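Lucinda Park
I plan the equipment money for a small packing and repair workshop. Many people asked me how we made the budget for our two-arm station, so I write it here in several posts. I will try to keep each one short.

The first thing I learned: the price of the arms is only one line in the table. Our table has 14 lines now. When I started, it had three, and I was very proud of it.

Fingers have their own line. We ordered two sets per arm, and I wish I had ordered more, because the delivery time is long and the supplier ships them only in full boxes.

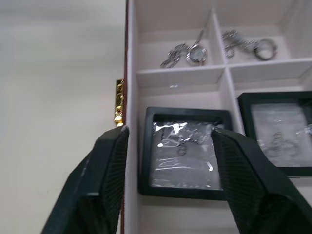

Finger pads should be treated as a consumable, like tape or gloves. I put them in the yearly budget and not in the purchase budget, and our accountant agreed after one conversation. The pads we use have a fine diamond pattern on the inner face, and that pattern is what you pay for. When you compare offers, ask for the price of the pad alone. Fedeo quoted it as a separate item. Dindent quoted only the complete finger, so I could not compare them for 8 days.

Also measure your goods before you choose the gripper, and measure the space next to them too. Jewelry box compartments are narrow. A chunky finger needs room on both sides of the item, and this room is not in any catalog table.

Second big line: test goods. I did not plan for this at all in May. We needed jewelry boxes, chains, keychains and the square display cases with the clear window. I now keep 54 pieces on a list, with a replacement price for each. Cheap pieces are fine, but buy them all in one order so they are the same.

Thin chains are the most difficult thing to plan time for. If your products include chains, please double the hours you wrote for setup. I mean this seriously.

Third line: the table and everything under it. Cables, power strips, network, a place for the laptop. I had written "accessories" with one number beside it. My manager asked me what was inside this number and I could not answer. 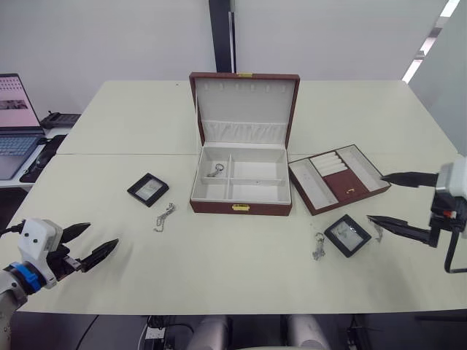
So I divided it into small lines, and the total became larger but nobody argued with it anymore. A detailed budget is easier to defend, even when it is more expensive. Frerichs sent us a good template for this, and I changed it only a little.

Fourth: training hours. We planned 114 hours for the first season, shared by everyone who works at the station. Write these hours as a cost, even if the salaries are already paid from another place. Otherwise the station looks cheaper than it is, and next year you will have a problem.

Someone asked whether to rent or buy. We had a rental offer from Prorano and it was fair. We bought because we wanted to change the fingers ourselves, and the rental contract did not permit it. If you do not plan to change anything, I would look at renting first — and read the page about damage two times.

What I still do not have is a good number for spare cables. If you run a two-arm station and you keep records of this, please write to me. I have to send my next plan soon and this line is still empty.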